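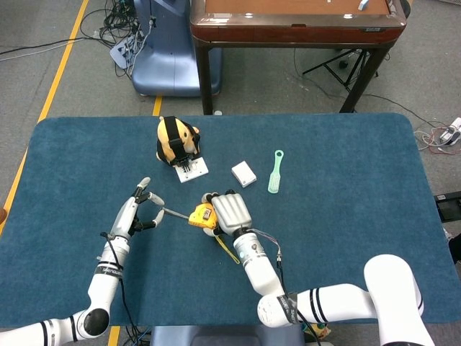
Search the archive
Go

[cekitz-list] Re: drying plums without a dehydrator?
December, 8:14 pm – posted by a list member

Hi all,

I've been meaning to answer this one all week, so sorry for the wait! Quoting the original so people don't have to dig:

> Has anybody on here dried plums in a regular oven? Our tree went
> crazy this year and I froze most of them in halves. I don't want
> to buy a dehydrator for one batch. My oven's lowest setting is
> 190 and I'm scared of ending up with jam on a tray. Also, do you
> thaw them first or put them in frozen?

Yes, plenty of times, and 190 is fine if you keep the door open a crack. I jam a wooden spoon in there. Mine goes down lower than that on paper, but I bought an oven thermometer a few years back and found out the dial was making things up, so get one of those before you blame the fruit.

Thaw them first. Put them in a colander over a bowl overnight in the fridge and let them drip – you'll be amazed how much juice comes out, and every bit of that is water the oven doesn't have to deal with. (Save the juice! I boil it down with a little sugar and put it on pancakes.) Then pat the halves dry, lay them cut side up on parchment, and don't let them touch. Mine take 8 hours or so from that point, but frozen plums are floppier than fresh and some of them will slump. They taste the same.

I turn the trays halfway through and press each half a little with my thumb. If juice beads up, keep going. They should bend like soft leather and not stick to each other. Pull the small ones out early or they turn into pebbles.

Last batch I started with 300 grams per tray and got less than 100 back, which felt like robbery until I tasted one.

Somebody in the old Flustgate thread said to dip them in honey water before drying. I tried it once and spent the evening scraping the parchment off. Never again, but maybe I made it too thick? Would love to hear from anyone who got it to work.

For keeping them, I leave the jar on the counter for a week and shake it every day. If it fogs up inside, back in the oven they go. After that I keep mine in the freezer anyway – old habits.

Good luck, and let us know how the first tray goes!

Filed under: Preserving & Pantry, Stone Fruit, Reader Replies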